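Kitchen tables, before and after the shopping

Gallery 4 - posted 4 May 2023

Welcome back to the kitchen pages! If you're new, I collect other people's kitchens. I can't help it. I go round to someone's for a cup of tea and I'm looking over their shoulder at the spice shelf before I've got my coat off. This gallery started last August when Oi-ling Yang let me sit in her kitchen for a whole afternoon while she made dumplings, and it's been growing ever since. I've put the newest bit at the end as usual, and the notes from the earlier visits are kept at the top for anyone following along.

A few people wrote in after the last gallery asking for less about cupboards and more about tables. Fair enough. So this one is mostly tables, and what ends up on them when the bags come in.

Notes from the visits

Oi-ling's table is a fold-down one, fixed to the wall under the calendar. It's 62 centimetres deep (she made me measure it, as we'd had a bet) and when the shopping arrives she can't open the fridge until half of it has been put away. So she does the fridge things first, standing sideways, and hands me the tins to hold. I went home with one of the tins in my bag by mistake. Sorry, Oi-ling, it was lovely.

Hubert Michalski does it all on the floor. He has a perfectly good table, a big pine one he bought from Cenetti when they were closing the shop in town, but it's got his seedlings on it from February until the weather turns. He unpacks onto a tea towel by the back door and the cat inspects everything. I asked whether he missed having the table and he said he'd rather have the tomatoes.

Rungnapa Siriwan has the tidiest system I've come across. Dry things go left, cold things go right, and anything the children have sneaked into the basket goes in the middle, where it has to be owned up to. Her cloth is plain blue wipe-clean stuff from Pidano, cut off the roll, and she's on her second length of it as the first got a hot pan put down on it. She swears by warm water and a drop of washing-up liquid, nothing stronger, and dries it straight away so it doesn't go streaky.

Ka-ming Lai didn't want his table shown at all, so you'll have to take my word for it that there's one under there. It holds the post, a radio, two sorts of screwdriver and his lunch. He did give me a very good recipe for pickled radish, which is on the recipes page, and he's promised to clear a corner by the summer.

The newest one

I've been on at everyone about tablecloths for months, so you can imagine how pleased I was to get to this one. Flowers, and plenty of them!

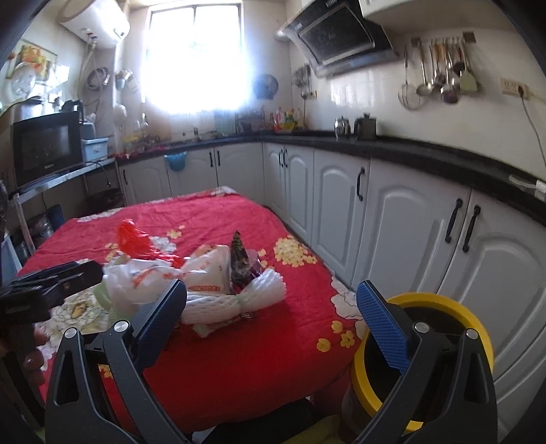 Tablecloths with a proper pattern are what I grew up with, and I do think they make putting the shopping away feel less like a chore. My gran had one with cherries on it and I can still tell you where the scorch mark was. You want something bright enough to stand up to a heap of packets, and red with clusters of yellow flowers does that very nicely - even with a red plastic bag at the back of the pile and a white one with orange printing in the middle. I'm fond of the little white foam net sleeve too, the sort that goes round fruit. I save mine and use them between the good bowls.

Su-chen Choi saw this one before it went up and went straight past the table to the ladles and spoons on their metal rack. She's been wanting to hang hers for ages and has now ordered a rail from Umulus, so I'll report back once it's on the wall. I was more taken with the arched doors on the white cabinets, which you don't see so often in the new showrooms, and the black handles set them off well. Plenty of bottles along by the window as well. Mine are the same, all the sauces where I can grab them.

A few bits and pieces

Gallery 3 (bread bins) has now had 565 visits, which is a lot of people looking at bread bins. Thank you! The one everybody asks about is the enamel one with the blue lid, and no, it isn't for sale, I've tried.

If you've got a patterned cloth you'd like to see in here, use the contact form and tell me a bit about it - where it came from, how you wash it, what's been spilt on it. Old ones very welcome, stains and all.

Next gallery: draining boards.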